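Filed under: Workshop & Bench > Good Habits

House Rules for a Two-Armed Bench

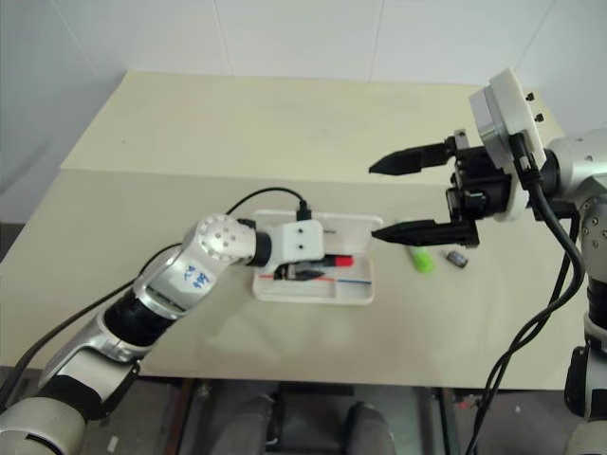 A desk organizer is the best practice job I know for a pair of small arms, and I say this as a man who started his on eggs. Pens are cheap, they come in different thicknesses, and when one rolls away you've lost a pen. I set out whatever is in the drawer: a marker with a red cap in the tray, a bright green one off to the right on the bare table, the small dark gray thing next to it for variety. One gripper goes in over the tray and the other comes at it from the right side, and at that point you have two machines with one tray between them and you'll be wanting some rules.

Mine are below. They were written by me, for my own bench, after mistakes made by me. If you work in a plant, your plant has real standards and a person paid to make you read them. Go read them.

Give each arm its own side. Decide which half of the table belongs to which arm and where the shared strip is. Only one arm works the shared strip at a time, and the other one waits outside it. My two used to meet over the tray like shoppers at the last parking space. Now the left goes first, always, and the right can sulk.

Keep the tabletop boring. If it isn't part of the job, it doesn't live on the bench. Coffee especially. I have a shelf behind me called the Begay shelf, after the make of vise that used to sit there, and everything goes on it before the power comes on: phone, mug, glasses, sandwich.

Cables are the part I'm worst at. A wrist needs slack to turn, so you leave a loop, and then the loop is a thing that catches on other things. Run each arm by hand to the far end of its reach, with the power off, and watch the cable the whole way. If it goes tight, add slack. If it drags across the work, take some back. Where a bundle hangs past the table edge, keep your feet and your chair away from it. I have pulled a connector with my knee. It costs exactly as much as you'd think, plus shipping.

Label the arms. Blue marker on a white sticker is fine. Dragica Shehu, who shares my shop and my electric bill, wanted engraved plates. We have stickers. Write the same number in the notebook, next to any odd noises. Two arms that look alike will get mixed up, and you will spend an evening tightening the healthy one.

Stop button first, everything else second. It should be within reach of the hand you don't write with, since the other one is going to be holding something. Press it at the start of every session to make sure it does its job. Yes, every session. Yes, I also feel silly.

Slow means slow. A new routine runs at 29 percent speed in my shop until it has gone through 51 times without me flinching. Why 51? I planned on 50 and lost count. It has stuck.

Fingers. Long pointed grippers are handy for lifting a pen out of a groove and just as handy for finding the soft part of your palm. Never reach in to straighten a pen while the arms are live. The pen can be crooked. Stop the thing, straighten the pen, step back, start again. Tie your hair up and take off the lanyard, and skip the big floppy sleeves, even if it's cold in there.

Sweep under the table. Small stuff ends up on the floor and stays there, and you'll step on it while looking at something more interesting. I sweep at the end of the day. I mean to, anyway.

Check the screws. Once a month I go around both mounts with a driver, just snug, no heroics. In May I found one that had backed out far enough to wobble, and I'd been blaming the software for it for days. I'd written the software a very stern note.

Don't leave them running while you eat lunch. The arms won't miss you, but they may well relocate the tray.

Posted 2020-06-19 by Emmett Brannigan

3 comments

Araba Laryea
The left-goes-first rule saved me a lot of grief. I'd add: put tape on the table for the shared strip. I used green painter's tape, and my kids respect it more than the arms do.

Ignacio Lindgren
29 percent seems fussy to me. I start at 55 and have had no trouble apart from one lamp.

Dolores Tillman
Ignacio, one lamp is trouble. Emmett, what do you use to stop the tray sliding? Mine creeps toward the wall all afternoon and by supper the grippers are picking up air. I tried shelf liner and it worked until I lifted the tray and the liner came with it.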